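Skokura > Get involved > Paid sessions and casual work

Print this page | E-mail this to a friend

Hands wanted: come and help us compare grippers at Plustgate

Hello! I'm Dénes Vincze and I run the gripper comparison at Skokura, in the big room at Plustgate. We're after people who'd like to spend a morning or an afternoon picking things up and putting them down again, with a gripper in each hand, and telling us which pair they got on with. It's paid, it's dry and indoors, and you don't need to know the first thing about robots.

What we're trying to settle is fairly simple to say. We have two designs of hand-held gripper, which we call the Csonka and the Vudeck after the people who first drew them up, and sooner or later one of them is going to be fitted to our arms. Before that happens I want to know how each one behaves when an ordinary person uses it on ordinary things (books, vases, flowers, cards, whatever I can find in the cupboard that morning). Engineers are no good for this, I'm afraid. We all know where the weak spots are and we steer round them without thinking, me worst of all.

So you hold one in each hand, you wear a small camera up by your head, and each gripper has its own camera as well, plus a black-and-white marker on top so we can work out where it was. Then I give you a job to do and keep quiet, which I find very hard.

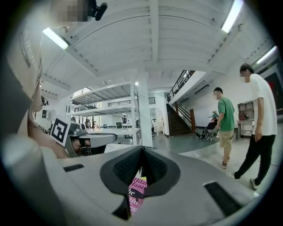
A pink cover between the finger pads, seen from the gripper's own camera.

Flat things like that are where I most want your opinion. The pads have a fair bit of give in them, and people either love that or say it feels like picking up post in oven gloves! Both are useful to me. If you have a grumble, I'd like it said out loud while you're still holding the thing, before you've had time to be polite about it.

A session is 3 hours with a proper break in the middle. You'll do the same set of jobs with the first pair, have a cup of tea, and then do them all again with the second. I pick which pair comes first by tossing a coin. After that there's a short form to fill in, and a chat with me if you can stand it. We pay £42 a session, by bank transfer, and bus fares on top if you keep the ticket.

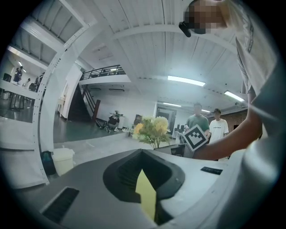 I should say something about the room, as people always ask. It's a shared workspace with a concrete floor and a mezzanine up a flight of stairs, and it's rarely quiet. Other people will be getting on with their own work and may wander over for a look. You won't need to go upstairs for anything, all our jobs are done at ground level. Wear flat shoes that you don't mind standing in, because there are cables down in places and you'll be on your feet for most of it. A short-sleeved top is best. The straps go over your shoulders and a thick jumper gets very warm underneath.

Who am I looking for? Anyone over 18 who can stand and use both hands for a spell at a time. I'd love more left-handers, and more people with small hands, as the squeeze on the Vudeck is a bit of a stretch and I only have my own big paws to go on. If you've got sore wrists or a bad shoulder, drop me a line first and I'll tell you frankly what each gripper weighs and how long you'd be holding it. Glasses are fine.

If you've taken part in one of our camera trials before, you're welcome back for this one. If you've already used either gripper, even for ten minutes at an open day, then sorry, I need fresh hands this time round.
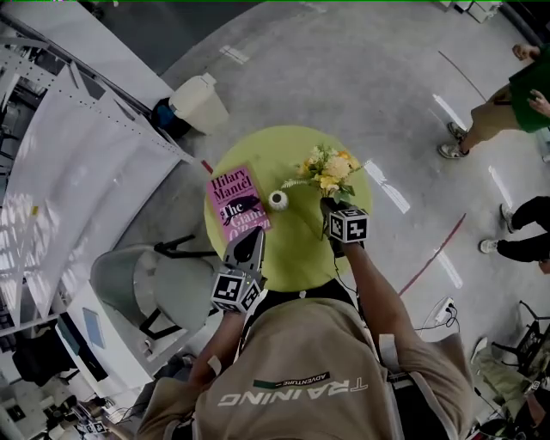 Stems are the job people talk about afterwards. Squeeze too hard and you've crushed them, too softly and the whole bunch slides out on the way up, and with one of the two designs (I'm not saying which!) you can't see the tips very well from where you're standing. I'd like to know whether you end up ducking your head to look, or just trusting it. Please don't practise at home with the barbecue tongs. Someone did, and was far too good.

A word about the recordings. We keep the pictures from all the cameras, and faces are blurred before anybody outside the team gets to see them. You can ask for your session to be deleted and I'll do it, and you'll still be paid. The full consent sheet comes with your booking so that you can read it in your own kitchen and not standing at the door with me hovering.

I need 80 people in all, and sessions run through January, mornings from 9.30 and afternoons from 1.30. No Mondays, that's when we charge everything and mend what got broken.

There's also one paid helper's job going for the same month. You'd be fitting straps, checking that the cameras are running, setting out the objects between turns and writing down what people say. It's 8 hours a week, and the days are up for discussion. You need to be patient, tidy and happy talking to strangers. I'll teach you the rest.

To sign up for a session, send me your name, which hand you write with and a couple of times that suit you. For the helper's job, a few lines about yourself will do, no CV needed. Use the e-mail link and put "grippers" in the subject so I can find you.

Dénes

E-mail Dénes | Print this page

Filed under: Paid sessions, Robot hands, Plustgate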